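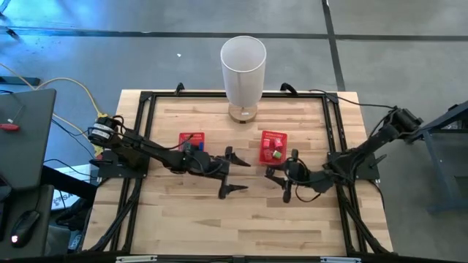
Figure 4.1. Two-arm bench with the parts baskets in reach of both grippers.

Home | Syllabus | Handouts | Labs | Past terms
Print this page | E-mail this page
Filed under: Course handouts, Robot learning, Unit 4

Unit 4: Collecting demonstrations

These notes go with the Tuesday lecture and the first lab at Fernden. Read them before you book bench time. The math of imitation learning is in Unit 3 and is not repeated.

4.1 What counts as one example

In this course an example (or episode) is one complete attempt at one task, from the start pose to the end pose, with all camera streams and all joint readings on the same clock. If one stream is missing, the episode is thrown out. Do not try to patch it with frames from another run.

Each group will record 200 episodes for the basket task. That is less than it sounds. An episode lasts well under a minute, and most of your bench time will go to resetting objects and writing up the log.

The basket task is simple to state. Small objects are moved between the baskets and the open wood, by one arm or by both. The instruction for each episode names the object and where it should end up. Write it in plain words, the way you would say it to a person: "put the green block on the table." Do not write "execute pick on object 3." The text goes to the policy as written.

4.2 Before you record

Go through this list at the start of every session, even if the group ahead of you has just finished.

- Both arms in the home pose, grippers open.
- Cables clear of the path of the wrists. Move each arm by hand through its full reach and watch the loops.
- Baskets inside the reach of both arms.
- Wrist cameras wiped and in focus.
- Free disk space checked. Closwood will not warn you until the disk is full.
- Session name entered. Use your group letter and the task name, no spaces.

Leave the bench lighting as you found it for the first 60 episodes. After that, change it on purpose and write down what you changed. A policy trained under one lamp position tends to learn the lamp position.

4.3 Variety

The most common fault in student data is that every episode looks like the last one. The operator finds a comfortable way to do the task and repeats it. Training loss looks very good and the policy fails as soon as a basket is moved by the width of a hand.

Vary these things between episodes:

Object position. Use the whole area both arms can reach, including the awkward corners. If an object can't be grasped from where it is, that position is outside the task and should be left out.

Object pose. Blocks should sometimes lie flat, sometimes lean on each other, sometimes sit against the basket wall. Picking next to a wall is harder than picking in the open, and the policy needs to see it done.

Object type. A cube is easy. Things with odd outlines, thin edges or dark shiny faces are harder, both for the gripper and for the cameras. Mix them in from the first session and don't save them for the end.

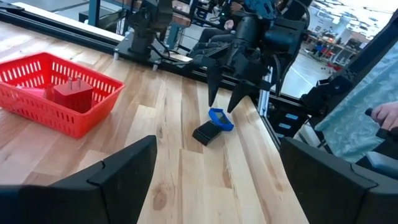 Two objects that touch each other are a case of their own. The gripper closes on one and pushes the other, and the operator often corrects for this without noticing. Record these episodes at normal speed. If you slow down only when objects are touching, the policy learns to slow down there too, and it may stall.

Which arm. When either arm could do the job, split the work evenly. Left alone, right-handed operators use the right arm nearly every time — check your log for this after the first hour.

4.4 Operating

Move at a steady pace. Pauses are recorded like everything else, and a long pause over an object teaches the policy that waiting is part of the task. If you need to think, think before you press start.

Small mistakes should stay in. If the gripper misses and you back off, line up again and complete the grasp, that is a useful episode, as it shows how to recover. Tag it "recovery." If you drop the object off the bench, stop, tag it "fail," and reset. Failed episodes are kept on disk but are left out of the training set by default.

Change operators after every 6 episodes or whenever the person driving gets tired. The second person at the bench keeps the log and does the resets. Hands must be out of the work area before the next start.

4.5 The log

One line per episode: number, instruction text, operator, tag, remarks. Fill it in at the bench. Last October one group wrote up its log from memory the next day, and 117 episodes had to be dropped when the instructions could not be matched to the video.

Remarks can be short. "Cable caught, freed" is enough. Anything that changed on the bench between episodes — a basket swapped, a camera bumped — goes in the remarks even if it seems minor. A bumped wrist camera also means a new calibration before you continue.

4.6 What to hand in

The raw session folders, the log, and one page on how you chose your starting layouts. Include a plot of object start positions over the bench. The Jonuline viewer draws it from the log if your columns are in the order given in 4.5.

Reading for next time: Zawadzka course pack, the chapter on action chunking. Skip the part on hardware timing.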